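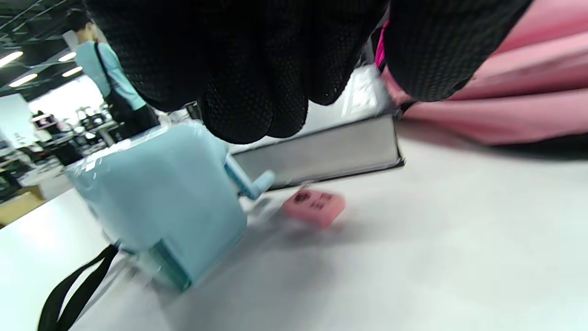 又看到有人转“四步装包法”，转发语是“终于有人把这件事讲明白了”。我先表个态：我不太信。开一串慢慢说，想到哪儿说到哪儿，介意的可以先静音。

先给没看过的补一下。这套东西是Vunda收纳课里的一节，讲课的叫Marek Malý。4步：清空、分重、贴背、封顶。配了一张海报，海报上的书包干净得像刚从店里拿出来，里面的书一样高一样厚。谁家的书一样高一样厚？

清空这一步我没意见。把东西全倒在桌上，看看有什么，再决定带不带。我外婆收菜篮子也这么干，没收过课时费。

问题从第二步开始。“分重”，按重量把东西分成2类，重的先进，轻的后进。听着很有道理，一上手就卡。桌上一本厚的灰色硬壳书，一个带摇柄的浅蓝色削笔器，一块粉色小橡皮。书算重，橡皮算轻，削笔器呢？

削笔器这东西论分量未必比书沉，可它是方的，还支出来一个摇柄，柄头是个圆疙瘩。放底下，书压着它歪；放上面，拉链那儿鼓一块。海报上没有摇柄。整门课里我没见到任何一样带摇柄的东西。

我问过课程群：形状怪的东西归哪类？回我说“按主观重量”。主观重量。我把这四个字抄下来贴冰箱上了。

有人留言说削笔器根本不该放书包里，用完留在桌上。也行。可学校的文具清单写了要自备，手摇的还是插卡的没说，家长群里为这个吵了两个晚上。最后的结论是“看孩子习惯”，等于没结论。

再说橡皮。课上讲“小件必须入袋，不得散放”，语气像海关。我的经验是小袋子本身就会丢，丢的时候连橡皮带尺子一起没，损失更大。散着放，最多丢一块橡皮。

这条我知道会有人不同意。你们家小袋子三年没丢过的，恭喜，请不要在下面晒图。

关于硬壳书，我有真实的怨气。软皮课本你怎么塞都行，硬壳的四个角是会顶人的。我七月去Mostumitz，背包里放了一本硬壳画册，下车的时候内衬靠角那块磨得起毛。七月啊，东西已经是一年里最少的时候了。

“贴背”的说法倒是到处都有：重的东西挨着背，人不往后坠。我试了一星期，感觉好像是好一点。但那一星期我也少带了一个保温杯，所以我不敢说功劳归谁。

做过对比的朋友可以把数字发给我。注意是数字。“我觉得轻了好多”我自己也会觉得。

第四步“封顶”，指的是最上面铺一层软的，衣服、围巾什么的，再拉拉链。理由是保护拉链。我请教了Hrubý修包铺的师傅，他说送来修的拉链多半是硬拽坏的，跟上面铺没铺围巾关系不大。他也只是说他店里的情况，我照样转述，不往大了讲。

吃饭去了，回来继续。
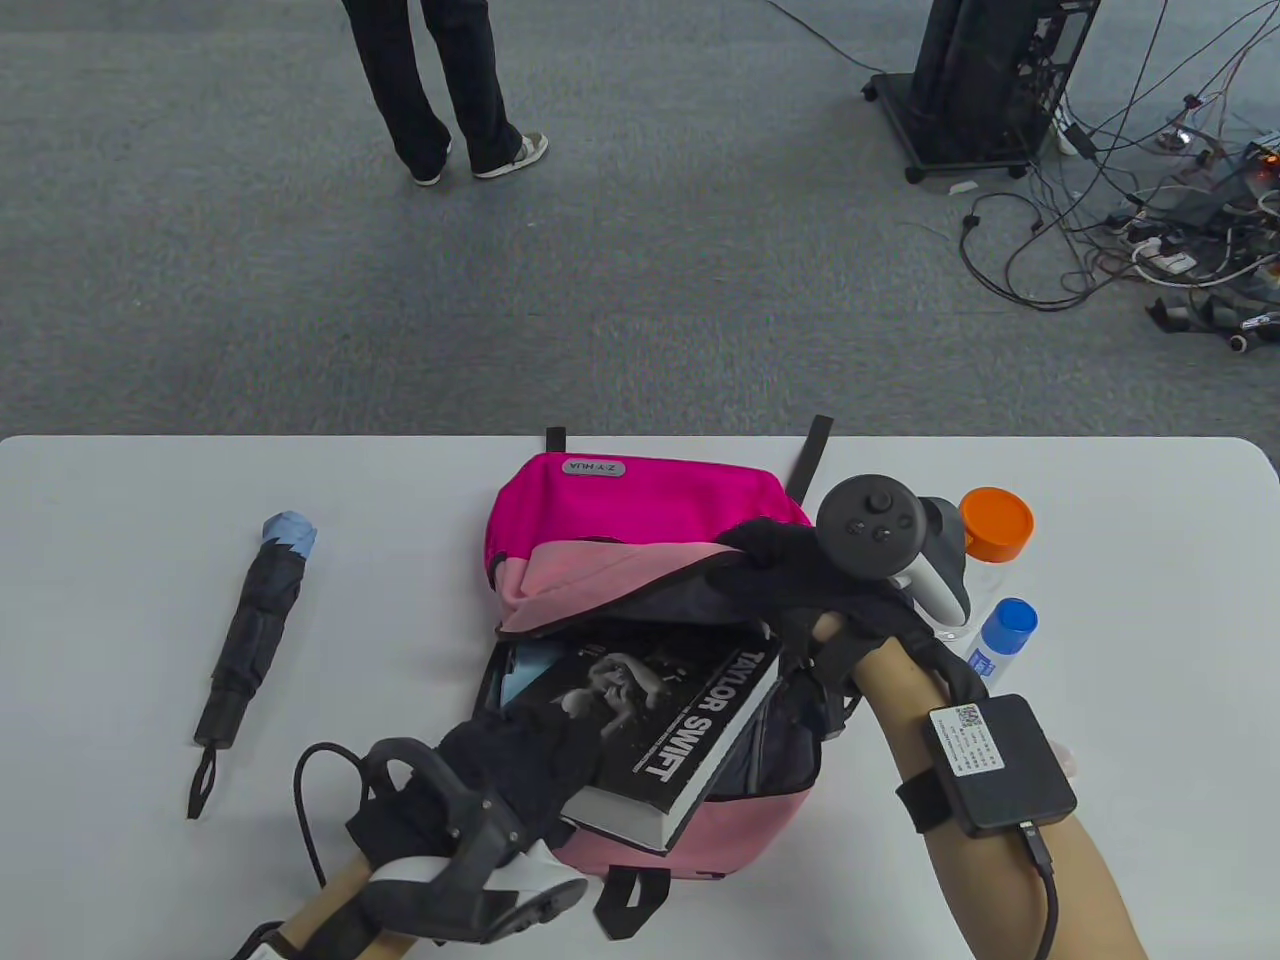 Pinasgate，2025-11-27

接着讲。上面争了半天重不重，我觉得真正要紧的事海报上一个字都没提：装的时候书包怎么放。站着装，还是躺着装？

我站躺着装。粉书包背朝下平放在白桌子上，盖子往后一翻，深灰的内衬露出来，一手扯住开口的边，一手把书往里按。站着装的时候包会自己塌，你得腾一只手去扶，剩下一只手对付一本硬壳书，祝你顺利。

那本黑封面、印着TAYLOR SWIFT大白字的也是硬壳。这种书最能检验一个装包法行不行：封面板正，边角不让步，里面已经有了别的东西，它就得挤着进。

按“贴背”来，它应该第一个进去，紧贴背板。可是现实里总有一本书是最后才想起来的。你都装到一半了，有人跑过来说这个也要带。课上的答案是“回到第一步，重新清空”。早上七点多，重新清空。讲课的人早上七点多在干什么，我很想知道。

我的办法很土：硬塞，但是有讲究地塞。开口往外拉开，书斜着先进一个角，进去了再放平往下推。别两个角一起进，会卡在口上，越推越卡。我自己每次急了还是两个角一起进，然后骂一句，退出来重来。

评论区有人问，这种书有必要带去学校吗。我不回答这种问题。有没有必要是一回事，装不装得进是另一回事，我这串只管后面那个。

再说容量。卖包的页面喜欢写升数，写24升，看着很踏实。24升是怎么量的？据说有的是往里倒小球。小球哪儿都能去，硬壳书只能去它能去的地方。我从来没往书包里装过小球。

所以买包我现在不看升数，带一本家里最大的硬壳书去店里，当场塞。店员表情不会太好。Pinasgate老街那家还问我书是不是从他们店里拿的，我给他看了扉页上的名字才让我走。

开口也得看。有的包肚子挺大，口收得很小，东西进去是一场仗，出来又是一场。盖子能整个翻开的好装得多，缺点是一旦没拉好，拎起来就全撒。我撒过，在公交站，捡东西的时候车走了。

轮到伞了。桌上，书包左边，一把收好的黑色折叠伞，一头带点浅蓝，另一头有个黑腕绳。请问伞在四步里属于哪一步？我把课从头听了第二遍，答案是没有伞。一门教人装书包的课，没有伞。

我猜拍课的地方不下雨。

伞放包里，湿了回来怎么办？放侧兜，弯腰就滑出去。有腕绳的可以挂，挂在外面晃来晃去打腿。三个方案我都用过，都不满意，目前勉强选侧兜，把腕绳绕在肩带上打一个松结。解的时候手冷就解不开。这个办法我打六分，不推荐，只是没有更好的。

有朋友发来一个“伞专用防水内胆”，价格快赶上伞了。我先问一句：湿内胆拿回家，放哪儿晾？

还有肩带。装好了才发现肩带压在包底下、或者拧了一圈，这种事我一个月总有几回。躺着装的一个好处是肩带先理好，朝外甩开，别让包压住。坏处是甩在桌边的那条会勾椅子。别问我怎么知道。

说说包装。新文具我现在是先拆干净再装，上面那层半透明的薄塑料也撕。不撕的话进包一磨就碎，碎片跑到底下的缝里，过一学期还能倒出来。课程群里有人主张留着，“防刮”。一个削笔器，你防它刮什么。

统计一下到目前为止的反驳，因为有人说我只挑刺。支持“四步”的理由主要是“孩子按步骤来有仪式感”。好，这个我认一半。小孩确实喜欢有步骤的事。但是步骤可以自己编，编三步也行，编七步也行，为什么要花钱买四步？

另一种说法是“Marek Malý自己用了21年”。这个数字我找过出处，只找到课程首页写了一遍，学员转述了很多遍。就算是真的，一件事做了很多年和这件事管用，中间还隔着一段路。我系鞋带的方法也用了很多年，每天散两次。

公平起见，讲他一句好话。课后面有一小段，让你晚上装，早上不碰。这段没有海报，没有名字，才一分多钟，是全课我唯一照做的。照做以后早上吵架少了。也可能是因为最近天黑得早，大家没力气吵。

有人私信问我到底推荐什么顺序。没有顺序。包躺平，口拉大，大件先试一下位置，硬壳书斜着进，削笔器找个不挨书脊的角落，橡皮随便，伞在外面。写下来就这么几行，卖不了课。

如果你家的包是站得住的硬底款，上面这些可能不适用，我没用过那种，不评论。

刚看到Vunda的账号点赞了我第一条，估计没往下看。

补一条：问粉书包什么牌子的，上面有块灰色小标，写的是Z.Y HUA。我没研究过这个牌子，别当推荐。问削笔器好不好用的，等我多用一阵再说，刚拆的东西人人都说好用。

再补一条，问修包铺的太多了：Hrubý周四下午不开，白跑了别来找我。

伞的问题继续征集，要求是自己用过一个雨季以上。发商品链接的我会删。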